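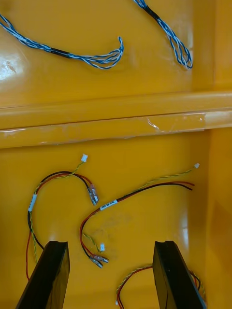 Two sorts of harness, one divided yellow bin, and a job most of us could learn before morning tea.

I have a drawer at home that I call the cable drawer, and you've got one too, so don't look at me like that. Mine has phone chargers for phones I no longer own, a printer lead as thick as my thumb and a set of Christmas lights that went in neatly coiled one January and came out as something a magpie would be proud of. Every few years somebody tells me a household robot is nearly here, and every few years I think, right, it can start with the drawer.

So when I got the chance to spend a couple of days in Flendarport, looking at what machines can and can't do on a real shop floor, I asked to see the wires. Everyone else on the visit wanted the big welding arms behind the orange fencing (fair enough, they throw sparks and they're terrific). But welding arms have been doing their thing for decades. They go to the same spot, over and over, and the car door or the gate hinge is always waiting for them. I wanted to see something picking up floppy stuff out of a bin, which is much closer to what I need done in my laundry.

The workshop I ended up in is run by a firm called Furer, who make up wiring for appliances and pumps and the odd bit of farm gear. It's a low building behind a tyre place, with a kettle that takes forever and a radio tuned to the cricket whether there's any cricket on or not. They've got 58 people on the books, and most of the work is still done by hand, by people who can do it while telling you about their daughter's netball final. I stood there with my notebook feeling extremely slow.

Wires are awful for a robot, and it took me most of a morning to understand how awful. A mug is always mug-shaped. You can teach a machine what a mug looks like from every side and it'll have a fair crack at finding the handle. A wiring harness has no shape at all, or it has a new one every time you put it down. Pick it up by the middle and the ends go wherever they fancy. Pick it up by the end and the rest follows along, bringing its neighbour with it. And you can't just squeeze harder, the way you might with a stubborn jar lid, when there are little plugs and crimps that cost somebody money.

The bit I kept going back to was the connectors. My own hands find a plug by feel, I've realised, usually with my head jammed behind the telly and my eyes shut. A machine working by camera has to spot it first, and some of these plugs are tiny and white, on thin leads, while others are clear plastic with the metal showing through, so you're asking a camera to find the edge of something see-through against a bright yellow tray. I had trouble myself, and I was wearing my good glasses! Then there's the shine. Glossy plastic throws a white patch of light back at you, and what your eye shrugs off can look like an object to software that hasn't met it before.

I'd been given some numbers to chew on over lunch. One trial had logged 1,586 attempts at lifting a single harness out of a bin and setting it down somewhere else. On the good days, with the pieces spread out and not touching, 92 in every hundred went to plan, and I was ready to go home and clear a space next to the washing machine. Then somebody tipped the same pieces in together, the way you or I would, and the chat got quieter. They wouldn't give me that figure for print. I had a biscuit and didn't push it.
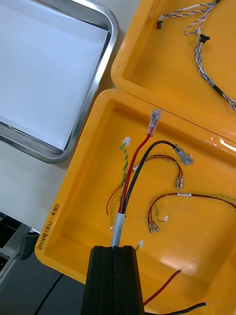 Sorting is where I think the household robot will stand or fall, far more than on strength or speed. Think about what tidying is. You look at a heap, decide which bits belong together, and work out which one to move first so the others don't come along for the ride. At Furer the trays help enormously, with a black-and-white cable lying in a yellow tray of its own and the red and black wiring kept to another, and handwriting on the rim of that one to say what's what. Somebody has done a lot of thinking before the gripper turns up. My drawer has had no such thinking done. Neither has my kids' floor, or the cupboard where the plastic containers live with other containers' lids.

I put this to one of the technicians, a patient woman with solder burns on her thumb, and she laughed and said her own house was worse. Her view is that we'll get machines that cope with a prepared mess long before we get ones that cope with a real one. Give it trays, decent light and one sort of part per tray and you might get a useful hour out of it. She reckons 5 years before she'd trust one alone with a mixed bin, and she said it in the voice my mechanic uses about my gearbox.

On the drive back I stopped in Vevham for a pie and had a poke around a bakery called Kazlauskienė, where they've bought a machine that folds cardboard cake boxes. It's wonderful. It folds one size of box, all day, and I watched it for longer than was polite. When a fatter box is wanted, the girl on the counter does it with one hand while working the till with the other, and I don't think she even knows she's doing it.

That's about where I've landed for now. If your chore comes in one size and holds still, there may well be a machine for it already. If it's soft, tangled, see-through or shiny, you're still the best equipment in the house, sorry. I'm going back to Flendarport in September, when they're planning to try the mixed bins again, and I've asked whether I can bring the Christmas lights. They said yes, as long as I take them home afterwards.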